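An afternoon at the Nistine open day

I very nearly didn't go. The notice had been on the board at our club since October, and I kept meaning to put my name down and kept forgetting, and by the time I got round to it the morning groups were full and I was given the last slot of the afternoon. That suited me rather well in the end, as the last group was a small one and we were allowed to stay on past our time and ask as many questions as we liked.

Nistine has its workshop on the Flustov estate, behind the tile warehouse, and if you are planning to go next year do take the bus. I drove, and spent a good while going round and round looking for somewhere to leave the car. There is a number 7 from the station that stops almost at the gate. We were met with tea and a very decent fruit cake, signed the book, and were then taken through to the big room at the back, which is where the real work goes on.

I don't know quite what I was expecting. Something shinier, I suppose, with a yellow line on the floor and a guard rail. It is a proper working place with a grey floor, cables everywhere, boxes stacked up, office chairs and desks, and I felt at home in it straight away. (My own shed is much the same, only smaller and with more paint tins.)

The project they wanted to show us is called Ira. The idea, as it was explained to us, is that a robot can learn a job of work from a person doing it, provided the person does it with the same sort of hand the robot has. So they have made grippers you hold yourself, one for each hand, and you sit at a table and pick things up and put them down again, over and over, while cameras keep a record of it all.

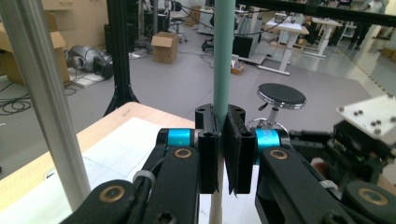 Our guide had been working on the grippers for 2 years and spoke of them the way some people speak of their tomatoes. The first ones, she said, were so heavy that nobody could manage more than a few minutes before their wrists gave out. Most of the weight has since been taken out of the linkages, and she passed a spare arm along the row for us to feel. I was surprised how light it was. The man next to me, who used to repair sewing machines, turned it over and over and was very reluctant to hand it on.

I asked why they went in for such ordinary household objects, and was told that ordinary objects are the hard ones. Anything long and thin will try to swivel as soon as you lift it by one end, and anything small has a way of skipping off just as the fingers close. A person corrects for all of this without thinking. The robot has to see it done a great many times, with the object lying a little differently each time, and so they go on and on with it. They had recorded around 900 goes for Ira so far, and seemed to feel they had hardly started.
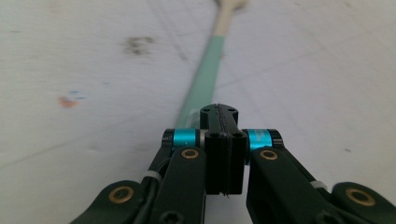 After that came the part I had been hoping for, which was having a go. There was a queue, of course, and the younger visitors went first, which was only right. When my turn came I made a complete hash of it! I kept moving my whole arm when I only needed to turn my wrist, and I squeezed far too hard, and then I lost my nerve and didn't squeeze hard enough. You find yourself leaning right over the table like someone threading a needle. I did settle into it by the fourth or fifth try, though I wouldn't care to do a full morning of it. The people who do this every day take a rest every so often and swap about, and I can well see why.

Using both hands at once is another matter again. We were shown how it should be done by one of the regular operators, and he made it look as easy as laying a table.

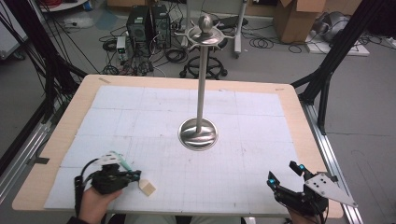 There were plenty of questions at the end. Somebody wanted to know whether the robot would do the ironing (not yet), and somebody else asked what happens to the attempts that go wrong. I thought that was the best question of the day. They keep a good many of them, it seems, marked up separately, and our guide thought they would be more and more useful as time went on. I should have liked to hear more about that but the cake was being finished up by then and people were drifting towards it.

A few practical points for anyone tempted. The room is on the cool side, so bring a cardigan. There are only 4 chairs for visitors, and we took it in turns. Photographs are allowed as long as you ask first. The lavatories are across the yard, next to Leckie, the joinery firm, who had their doors open as well and were giving away bags of offcuts for kindling. I came home with two bags in the boot and a leaflet about Ira that I have now read several times.

Next year's date hasn't been settled, but they will send a notice round as before. I shall be putting my name down early.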